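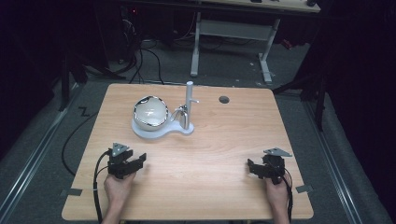 **Cuaderno de prótesis, junio, 9:20**

Repetición del ensayo de ajuste marginal en coronas de zirconia monolítica. La serie anterior se descartó: el disco del lote Dedance se sinterizó con la curva del material viejo y la contracción no correspondía al factor cargado en el CAM.

Preparación:

- 20 coronas, primer molar inferior, mismo STL de partida (troquel maestro de Trinh).
- Espacio de cemento y línea de terminación sin cambios respecto a la serie descartada.
- Fresado en la Athumani, fresas nuevas. Los conectores se cortan antes de sinterizar.
- Glaseado solo después de medir.

Una corona se astilló en el margen vestibular al separar el conector. Quedan 19. No se repone, para no mezclar horneadas.

**11:45.** Horno cargado en 2 bandejas. Dennis propone poner las piezas con la cara oclusal hacia abajo sobre perlas. De acuerdo, pero hay que anotar la posición de cada una: en abril vimos diferencias entre el centro y el borde de la bandeja y no quedó registro.

**Silicona de réplica.** El cartucho de Dudusen fragua antes de lo que indica la hoja. Jeptoo lo probó en el troquel y la película se rasga al retirarla. Cambiar de cartucho y repetir la prueba en blanco antes de tocar las coronas. Si vuelve a rasgarse, usar la fluida con soporte de consistencia pesada.

**Lectura.** Cuatro puntos por corona: mesial, distal, vestibular, lingual. Lee Gladys, relee Nassoro sin ver la primera columna. Las discrepancias se anotan, no se promedian.

**16:10.** La clínica de Darnville pregunta si puede adelantarse el caso del puente de tres piezas. Contestado que no, mientras la curva no esté validada.

Pendiente:

- Calibrar el termopar; la última hoja no lleva firma.
- Pedir discos del mismo lote. El proveedor solo reserva con número de referencia.
- Pasar la tabla de posiciones a la carpeta común.
- Revisar el contador de husillo: aviso de mantenimiento a las 1,000 horas.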